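To: collection list
From: Karim Hamdy
Subject: Re: [Sullow] How varied should the fabric sessions be?

On Friday the Drirnport group wrote:

> We have started on the fabric set and have a question before we go
> further. The task sheet says "pick up the garment or cloth, move it,
> release it." It doesn't say how many times per item or how much the
> room should change between takes. Our first day was 80 takes in one
> living room with the same 4 items, and the person doing them got very
> quick at it. Is that what Sindcombe wants, or should we be moving
> things between takes?
>
> Second question. When a grasp misses and the operator tries again,
> do we keep the take or throw it out? We have been throwing them out.
>
> Third, do we need to clear the furniture first? The sheet has a line
> about a "prepared surface" and two of us read it differently.

I'll take these in order. Some of it is already in the notes from April, but those were written for the kitchen tasks and I can see why they didn't help.

On the number of takes. 80 in a day is fine. 80 with the same 4 items in the same layout is a problem for us, and we ran into it ourselves with the towel set. The policy learned where the towel was going to be. It reached for the same spot on the bed whether or not the towel was there, and when we put the towel on a chair it did nothing useful. Please change the layout at least every 10 takes. That can be as small as turning the item over, bunching it differently, or putting it half under something else. Move to another room or another seat when you have used the first one for a session. If you only have 4 items, trade with the Żak group, who have a whole box of old clothes and don't need them back soon.
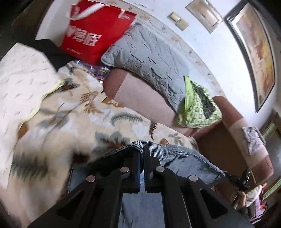 The hardest part of this task for the model is deciding which cloth it is holding. A shirt on a bare table gives it one edge to find, and it will find it. In a house there are usually several fabrics touching each other, and the jaws have to close on one and leave the next one alone. Blue corduroy right up against a frond-print quilt, with a gray quilted cushion and a checkered cloth on the sofa behind, is a good level of difficulty for the middle of a session. The colors there are far enough apart that a reviewer can tell at a glance which piece is between the pads. Do some takes like that, and then do some where the two fabrics are close in color — those are the ones we are shortest on. Ribbed and thick fabrics are welcome. We have plenty of thin cotton already.

On missed grasps. Keep them, please, as long as the operator recovers and finishes. A take where the jaws close on nothing, open again, and get the cloth on the second try is worth more to us than a perfect one, and the Sullow set has only 7 of those so far. Mark them "retry" in the label file. Don't miss on purpose, though. Staged misses have a hesitation before them that shows up in the motion, and the model picks that up too. Throw out a take only if the operator gives up, if the tracking drops, or if a person walks through.

For a double pick, where two layers come up together, keep the take if the operator puts both down and separates them. If both layers get carried to the goal, label it "double" and leave it in. We filter those later and may use them for a separate classifier.

On clearing the furniture. No, leave it as it is. "Prepared surface" was my wording and it was a bad choice. I meant that the item should be within reach and that nothing sharp or breakable should be near it. Bags, cushions, wrappers and cables can all stay. I will change the line on the sheet.

Two things you didn't ask about but that came up when I went through your first upload:

Hand speed. The later takes are much faster than the early ones, and in the fast ones there is blur just as the jaws arrive. Slow down over the last stretch before the grasp. The travel between grasps can be as quick as you like.

Opening width. Several takes start with the jaws already nearly closed. Start each one fully open, wait a moment, then go. The calibration script reads the open position from the start of the take and gives wrong widths for the whole thing otherwise.

You don't need to redo the first 80. I will keep every fourth one and put the rest aside. If anyone from Żak is reading, the same rules apply to your set, and please send me the label file again — the copy I have stops halfway.

Karim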